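Section 3. Before the Storm: Setting Up Your Grirodby Weather Alert Radio

Do all of this while the sky is still blue. Setting up a radio by flashlight is a hobby for other people.

1. Slide in the batteries. The little drawing inside the door is correct, however much you disagree with it.

2. Plug in the adapter and leave it for 15 hours. The light stays amber until the backup cell is full.

3. Raise the antenna and stand the radio near a window.

4. Hold MENU for 3 seconds, choose COUNTY, and enter your location code. If you skip this step, you will get warnings for the whole state, mostly at 4 a.m.

5. Press TEST. The siren is loud. Warn the dog.

Note: Hurricane watches and hurricane warnings use different tones. A watch means get ready – a warning means you should have been ready.

Caution: Never run a generator indoors, in the garage, or on the porch to power this radio. It needs very little electricity and will not thank you.

6. Write your evacuation zone on the card in the battery door. If officials order your zone out, go. The radio is portable for a reason.

7. Unplug computers and televisions before the lightning arrives, and keep them off the floor if your street floods.

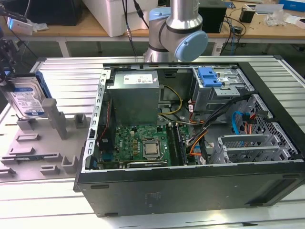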